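3.2 Surface finish and the drying of potting soil near indoor work surfaces

The second part of the study concerned the wooden furniture on which the pots were kept. In the earlier survey in Raltport, many households reported pale rings and small cracks in table tops after one summer of indoor growing. Kaewkla suggested that these marks come mostly from repeated wetting under the pot, and that the age of the wood has little influence. We wanted to examine this suggestion under normal room conditions, without a climate chamber.

We prepared test boards from glued strips of light and dark wood, similar to the butcher-block tops which are sold for kitchens. Half of the boards received oil and the other half received a hard wax finish from Selutis. Each board was kept at room temperature for 20 days before the first watering. The pots were filled with the same soil mixture, and the amount of water was equal for all boards of one group.
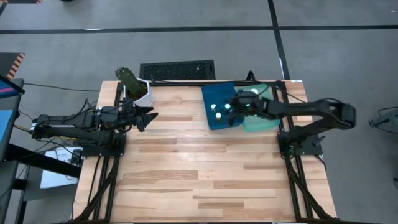 Figure 4. Strip-built wooden table top with a white faceted pot of dark brown soil at the far left corner.

The moisture of the wood was measured at two depths with a pin meter. Measurements were done in the morning, before watering, and the same person did all of them in order to keep the pressure on the pins equal. When a reading differed strongly from the one of the day before, it was repeated at a point close to the first. The repeated value was then used in the analysis.

For the oiled boards, the moisture under the pot increased during the first eight days and after this it stayed almost constant. The waxed boards behaved in a different way. Their increase was slower, but it continued until the end of the period, and the glue lines between the strips were more humid than the strips themselves. A similar effect was described by Grewal for floor panels, although the panels in that work were thicker and were wetted from one side only.

It should be noted that the boards in the July group were exposed to higher air humidity. We therefore report them separately in Section 3.3.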